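Notes from the Toothpaste Aisle

The Tostthorpe branch is resetting its shelves this April, a sentence that will thrill perhaps two of our readers, both of whom work there. For everyone else, a short report on what it takes to put a box of toothpaste next to another box of toothpaste.

Imani Szabo has been in charge of oral care for the length of the reset. Her plan for the bay runs to 14 steps, one of which is "breathe." The trouble with toothpaste cartons is that they are long, light and slippery, and they behave well only in the company of their own kind. Stack two and you have a column. Start a third level before the neighbors are in and you have a small landslide with a minty theme.

Her rule is to build from the back of the shelf and keep the variants apart. The Crest boxes make this harder than it sounds. From a few steps away they all say white and blue, and you have to get up close to tell 盐白 from 3D炫白. A shopper who wants one will not be consoled by the other, and will say so at the register.

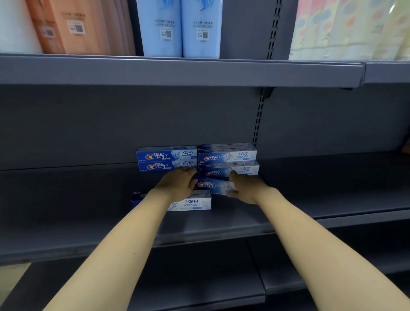
盐白 to the left, 3D炫白 to the right, and one still being talked into line.

The bare stretch of gray metal is temporary. Vaughn Schumacher's layout sheet gives every inch of it to somebody, including a strip for Lirnus mouthwash that has been promised since before any of us had the key to the stockroom. Vaughn drew the sheet in pencil, and he has been seen carrying the eraser.

Then there is the floor. Resetting a bay makes a mess out of all proportion to the amount of toothpaste involved. Cartons get opened, flaps tear, and little white flecks settle along the planks next to the wall, where the broom likes them least. Please flatten your empties before you start on the next carton. Last reset they were left standing "for later," and later came when the Kneževič delivery arrived and had nowhere to go.

If you are carrying stock back and forth, stand the cartons upright in the box with the tops up. They travel better packed tight, and you can read the colors without digging. Hold the box by its walls. The flaps have had a long journey and owe you nothing.
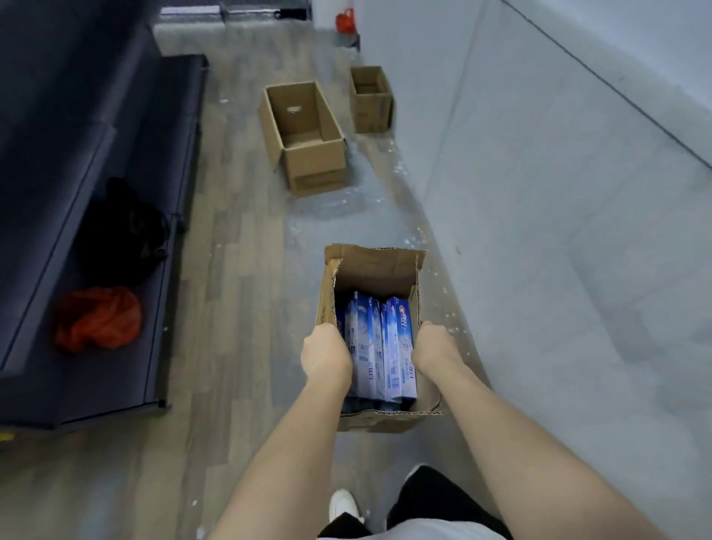 Do I have to finish a whole variant before I open the next box?
Finish the column you are on, front to back, and then open what you like. Half-built columns of two different kinds are how we ended up with the mix-up on the bottom shelf, and Imani still brings it up.

Hair care is next, with the Groma bottles, which are round and roll. Put your name on the sheet by the time clock if you want a turn, or if you have annoyed Vaughn and would like to make amends.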